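Review: Markora folding storage bin, as used by a school robotics club
2021-12-17

Our club bought three of these bins in November for the towel-sorting task in the Stumano student challenge. The task is simple on paper. A towel starts in a bin, the arm has to pick it out and place it on a shelf, and the team gets 50 points if it stays folded. The rules give a maximum bin size but no make, so each club finds its own.

We paid 39 pounds for the set of three from Pappas, delivery included. The bins are cream plastic with a dark grey rim and oval handle slots. They arrived flat and took a minute each to put up.

What works

The pale floor is the best thing about it. Our students find the towel by colour, and a purple towel on cream plastic gave them very little trouble. The Pravovov bin we used last year was dark blue, and half of each session went on lighting.

The sloping walls help too. An arm coming in slightly off line has room to correct itself before it reaches the floor. The younger members, who drive by hand controller, noticed this before we did.

What doesn't

The plastic is thin. It is smooth and a little shiny, so it wipes clean, but it marks easily. The bin also weighs very little and will slide if a finger pushes on the wall. We put rubber matting under ours.

The handle slots let in light from outside. On a bright afternoon the colour code sometimes took the slot for part of the target. One team solved it by ignoring everything above the floor of the bin, and the others taped over the slots.

Wear

There are pale creases at the corners and along the seams, and a whitish scuff on one of the walls. None of it has affected the task.
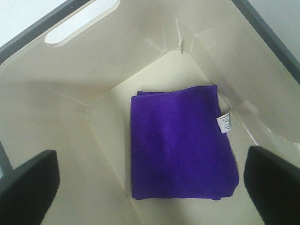
Verdict

Good value for practice, and we would buy it again at this price. For a competition day I would want something heavier. Four out of five.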